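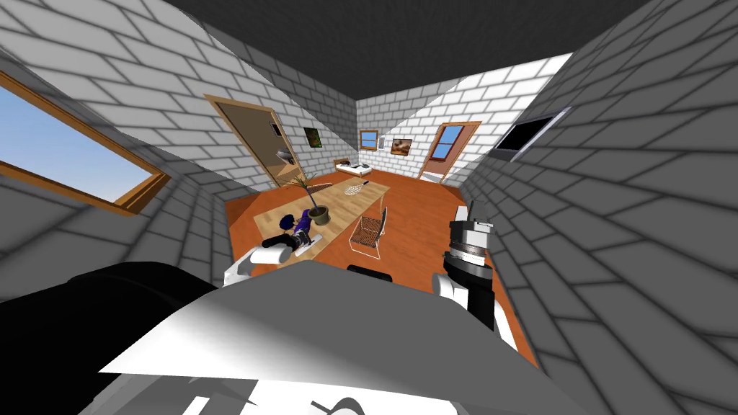
Winik sim pack: quick look

Got the trial Wednesday, so this is short. Winik is the two-arm practice package from Brastside. Simulated rooms, overhead view plus a gripper view, all in one install. 84 a seat, 2 seats minimum. Setup took 40 minutes, most of it the download.

Table work is the good part. Plant, chair, small stuff lying on the wood, enough to plan a reach around. Gripper view is plainer, gray tile and a dark rough wall, but you get both fingers clear.
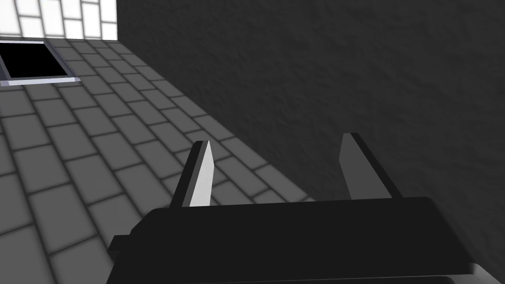

Saturnino Calvo wrote in that the license is the real catch, it locks to one machine and moving it means a support ticket. Fair point. Stastisier lets you move seats yourself.

Trial runs 7 days. Use them on the arms, skip the tutorial, its mostly menus.

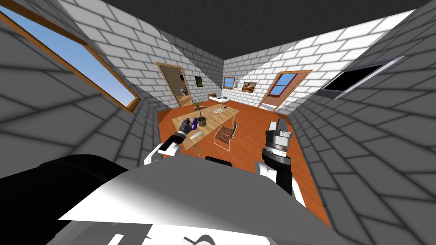 Also no export to Quansah yet. Brastside says November. Would wait for that befor buying more then the minimum.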